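Week 3: Teaching by hand and by remote (Zernby kitchen exercise)

Right, so last week we pushed the arm around by its elbow and let it copy us, which most of you enjoyed far too much! This week you're on the remote. Same task, wiping down a worktop, but your hands stay on the controller and you watch through the wrist camera.

I drove the Ronex arm for ages before I got any good at this (my early runs were dreadful – jerky, and I kept stopping to think). The robot learns your pauses too, so if you dither over the worktop, it'll dither as well.

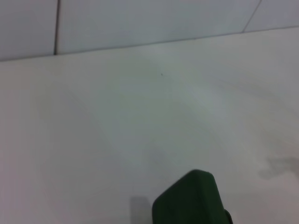
Wrist view, green finger over the white surface, tiled wall behind.

Have a look at how the line between wall and worktop slopes. The camera turns with the wrist, so "left" on your screen may not be the arm's left. Go slowly until that feels normal. I also use the finger's shadow as a rough guide to height, though it's no help under flat lighting.

The shared set from Jamia has 2,794 runs in it, of which 556 were done by hand. Please don't mix the two kinds in one folder.

For next time: record 3 clean runs each, save them under Mangubat, and jot down where you got stuck.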